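# Sonness 15 folding boat table

The Sonness 15 is a folding table for the cockpit or saloon of a small canal cruiser. It drops onto a single pedestal leg, turns to either side and lifts off when you want the floor clear. Drukon has sold it since the first Fendbridge hire boats were fitted out, and the current version uses the same floor socket as the older one, so a replacement top goes straight on.

The top is supplied bare, with the holes for the bracket already drilled. Two coats of marine varnish are enough for indoor use. If the table will live in an open cockpit, give it four and do the edges twice.

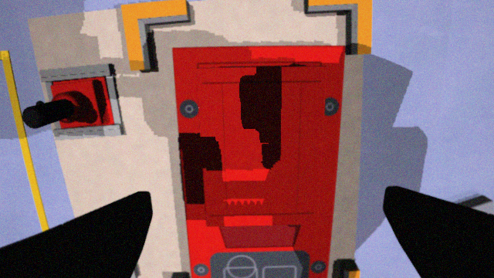 Color is the question we get most from hire fleets. Cabin tables take a beating from mugs, maps and wet elbows, and a pale top shows all of it by the end of October. Beige with a big panel of deep, matte red over it, as in the picture, is close to what Hala Haddadin chose for the Masri boats, and she reports fewer complaints about stains at handover. We can paint to order in 8 colors. Allow an extra 15 working days.

**What you get**

- Table top, bare or painted
- Pedestal leg, adjustable between dining and bunk height
- Floor socket with cover plate
- 2 brackets and all screws

**Fitting**

The socket needs a sound floor with a joist or backing pad under it. Do not rely on the floorboards alone - the leg works as a lever every time someone leans on the table. Check for water tanks and pipes before drilling. Most owners finish the job in an afternoon.

At bunk height the top sits level with the side lockers and carries the center cushion. It is rated for one adult lying down, and should not be used as a step when getting out to work a lock.

**Ordering**

Tables are made in batches of 200 and shipped flat. Painted tops cannot be returned unless faulty. Spare sockets and cover plates are usually on the shelf. For fleet orders, or if your boat has an odd socket size, ask for Golnar Abbasi in the parts office and have the leg diameter ready.

Page updated Mar 21, 2024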